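Pay for the hours, and ask what is in them

Ustwood Handheld is sold as a data collection service. The customer rents a pair of two-finger hand tools, a set of task cards and an upload account, and receives checked demonstrations in return. The people doing the demonstrations work in their own homes. Trellesia, the older supplier, runs the same kind of service from a fixed hall in Ploltadthorpe, with identical benches and controlled lighting. I have bought from both this year, and I think the market is comparing them on the wrong figure.

The figure everyone quotes is episodes per order. Our May order from Trellesia came to 1256 accepted episodes. The Ustwood order, at a similar price, came to 982. On that basis Trellesia wins, and most purchasing departments will stop reading there.

What an episode is worth

An episode recorded on a bare grey bench tells a policy very little about the next bench along. Trellesia changes the objects between sessions but leaves the background, the lamp and the table height alone. After the first few hundred episodes our grasping model had learned the bench. Moved to a kitchen worktop, it hesitated, reached short and closed early.

The Ustwood material is untidy by comparison. Surfaces are soft, light comes from one side, and small items roll. It also carries clutter that no hall manager would think to set out. This has a cost: we rejected nine sessions for blown highlights, and the tracking drifts on strongly patterned cloth. I would still take it over the cleaner set for any product meant to work in a house.

Where the service falls short

Ustwood's task cards are too loose. "Put the small items in the box" leaves the order, the grip and the end state to the operator. The Petrauskas labelling add-on is meant to repair this afterwards, and it does so slowly — two passes per session, billed separately. Sorting work with a panda-faced toy, a walnut and a shallow box lid on a plaid bedspread is exactly where a stricter card would pay for itself.

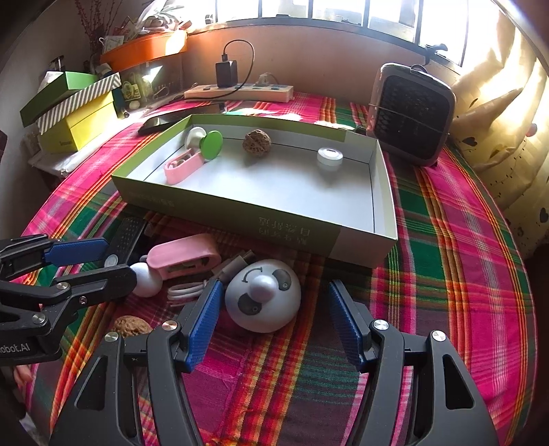 What I would ask for

Before renewing, a buyer should ask either supplier for a count of distinct rooms and distinct surfaces, stated in the contract next to the episode total. Ustwood can supply this on request but does not print it. Trellesia's answer would be a short one.

I would also ask for the rejected sessions. They are already recorded, they cost little to store, and a detector for bad light has to be trained on something. Ustwood currently deletes them at the end of the order.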